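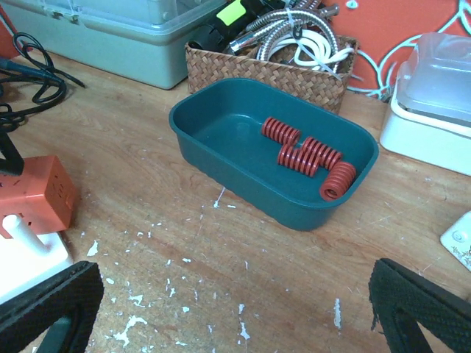 How far ahead of a premiere should I set up my trailer alerts?
Set them up as soon as the film has a page in Wevside, even if that page is nothing more than a title. Alerts only catch clips posted after you switch them on, so the earlier the better.

Section 4: Following a Film and Its Trailers

We know you're itching to get to the good stuff, so we've kept this part as short as we could (which, if you've read Section 3, you'll know isn't always very short!). For the steps below we'll use the space thriller Darken, but any film in the catalog works the same way.

1. Open Wevside and sign in. If you skipped making an account back in Section 2, go and do that first and then come on back.

2. Type the name of the film in the search bar and press Enter. Older films sometimes share a title, so check the year before you go any further.

3. On the film's page, choose Follow. The button changes to Following, and the film moves to the top of your Watch Shelf.

4. Choose Alerts, then tick the kinds of video you'd like to hear about: teasers, full trailers, TV spots, viral clips, or behind-the-scenes features. You can tick them all if you like, and plenty of people do!

5. Pick how you want to be told. Email is the default. Phone alerts need the Wevside app, and you'll be asked for permission the first time.

6. Choose Save. If you leave the page without saving, your ticks are lost and you'll have to do step 4 over again.

Note: A free account can follow 28 films at once. To make room, open your Watch Shelf and choose Unfollow next to anything you've already seen.

Note: Comments under a clip can run to 800 characters. Reviews get a roomier 2,000, and you can come back and edit them whenever you please.

Caution: Viral clips are often made to look like news reports or company ads, and they can give away big chunks of the plot. If you'd like to walk into the theater fresh, turn on Spoiler Shield under Settings before you tick that box. It hides the thumbnail and the title until you tap them.

Caution: Turning off Alerts doesn't unfollow the film, but unfollowing does wipe your alert choices for it.

Following a whole studio

Fans of Hennessy Pictures or Plurkotbridge can follow the studio itself. Search for the studio's name, choose Follow, and go through steps 4 to 6 as before. A studio counts as a single film toward your limit, however many titles it has on the way.

Section 5: Sharing Your Watch Shelf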